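Estimating seal haul-out counts from shore

Updated 2021-08-01

This page covers the land-based count used at the Bamilard sites. You need a spotting scope, a tally counter and the Fitzsimmons tide table for the site.

Step 1. Choose the window. Start two hours before low water and stop two hours after. Skip days with steady rain or strong onshore wind – animals leave the ledges early and counts run low.

Step 2. Scan from left to right, tallying adults only. Make 3 full passes and write down each total before starting the next.

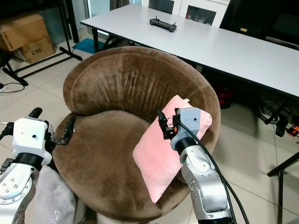 Brown velvet armchair with a pink pillow.

Step 3. Take the median of the passes. Do not average them. Record pups on a separate line.

Step 4. Correct for animals in the water. Divide the median by the share of tagged seals ashore during the window. At Pruretden in May that share was 56 percent, so a median of 439 gives an estimate of 784.
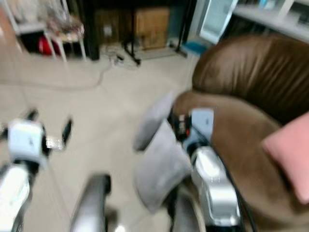
Step 5. Enter the estimate and the raw passes in the Dastance sheet. If a second observer worked the same window, enter both sets and leave the difference as it stands. Bello Obi checks the entries against the tide times; corrections to the tag share go to Bogumił Śliwiński.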